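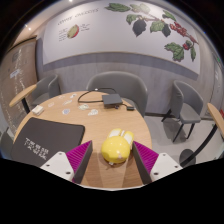 Fingers toe in on my hand-held gripper and round things squirt out. Shim it or reprint?

Asked 11th October, viewed 1469 times

benchfull_of_bits

Hello all, I'm hoping somebody has been down this road before me. I've been building a hand-held two-finger gripper in the shared workshop since February, on and off, mostly evenings and mostly with parts I printed on the old Melter at the back of the room. It's the kind you carry around and squeeze yourself, with a camera looking down over the fingers, so I can record how I pick things up and later on use those recordings to teach the arm at home. The arm is another story and I won't bore you with it today.

The fingers are dark gray on the outside, with magenta pads on the inner faces, and each one sits on a white bracket held by two small screws. I ribbed the pads because smooth ones let everything slide. The ribs run up and down the pad and they're quite fine. I was very pleased with them, and on a marker pen or a folded packet they're lovely.

My trouble is with anything round. The two fingers lean in toward each other, and when I close on something smooth, like the yellow rabbit toy I practice with, the tips arrive first and the toy either rolls away or pops forward out of the grip. If I come straight down on it I get it about half the time. If I come in from the side I hardly ever do. I've tried squeezing harder, which bends the tips and makes the whole thing worse, and I've tried squeezing slower, which is easier on my nerves but doesn't help much otherwise.

So I have two ideas and can't decide. One is to put a thin shim under the back edge of each white bracket so the fingers stand up straighter. The other is to reprint both brackets with the angle changed, and that costs me most of a night on the printer plus the wait for a slot. Does anyone know whether a shim holds up over time? I'm hoping to make 400 good recordings before I change anything else, and I'd hate to have the angle creep halfway through.

Also, and this may be a second question really, should the ribs go the other way? A friend says sideways ribs hold better when you lift, and it does sound right when I say it out loud, but then I start to wonder about twisting and I go round in circles.

One more thing that may matter. The bottom part of my camera view is solid black beneath the fingers, and I don't know if I should move the camera or just crop that part away.
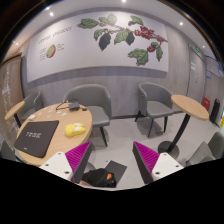 Winel Shared Workshop: Grippers and Small Arms Group

3 answers

lefthand_thread

Reprint.

I shimmed mine with bits of an old plastic card and it was fine for a week. Then the screws worked loose and one finger sat lower than the other. You can use longer screws but you'll be checking them all the time. Just reprint.

slow_and_square

Welcome, and what a nice project to be in the middle of! I've built three of these now, each one a little less crooked than the last, so take this as coming from somebody who has made most of the mistakes already.

I'd do the shim first, and I'd do it even though I agree with the answer above that you should finish with a reprint. You don't know yet what angle you want. If you reprint now you're guessing, and if you guess wrong you've spent a night of printer time to find out. Cut a few shims from cardboard or thin plastic sheet, put the same thickness under both brackets, snug the screws down evenly (a little on one, a little on the other, back and forth, the way you'd do a car wheel) and try your yellow toy with each thickness. Write down which one felt best. Then put that angle into the drawing, print the brackets once, and throw the shims in the bin before you start recording anything you intend to keep.

What you're after is pads that meet flat when they're loaded, and that's a different thing from pads that look parallel when the gripper is open. Printed fingers always bend a bit. A little toe-in at rest can be exactly right, because the squeeze pushes the tips apart and the pads end up flat against the object. I think you simply have too much of it. Close the gripper on a strip of paper and tug the paper at the tips, in the middle, and down near the bracket. If it's only held at the tips, take some angle out. If it's only held near the bracket, you've gone too far the other way and want some back.

On the ribs, your friend is right about lifting and you are right to wonder about twisting. Up-and-down ribs stop a thing from swinging forward and back between the fingers, and sideways ribs stop it from slipping down. I ended up with a crosshatch, shallow, and I rubbed the shine off the pads with 120 grit paper. The sanding made more difference than the pattern did, I have to admit. For a glossy toy I'd try that before anything else. It takes two minutes and you can do it tonight.

As for the black part of the view, leave it alone as long as you can see both pads and whatever is between them. I moved my camera forward to get rid of something similar and lost the fingertips, and then had to put it all back. Crop afterward if it bothers you, but crop every recording the same way, and keep the uncropped ones somewhere safe.

Please do come back and tell us which shim won. I always like to hear how these come out.

akeo_parts_drawer

Agree with the long answer mostly. Two things to add.

Check that your brackets match before you blame the angle. On my first pair one had warped a hair coming off the bed and I chased that for ages. Set both of them on a piece of glass and see if either one rocks.

And don't practice on only one object. I got very good at picking up one particular sponge and then the gripper was hopeless at everything else. There's a box of odd shapes on the Lecomte bench that anyone can borrow from, just put them back when you're through.

benchfull_of_bits

Thank you all so much, this is a great help. I sanded the pads first, as suggested, and coming straight down on the rabbit is already a good deal better. From the side it still rolls, so I'm cutting shims this evening. One bracket does rock on the glass, only slightly, so it looks like I'll be asking for that printer slot after all.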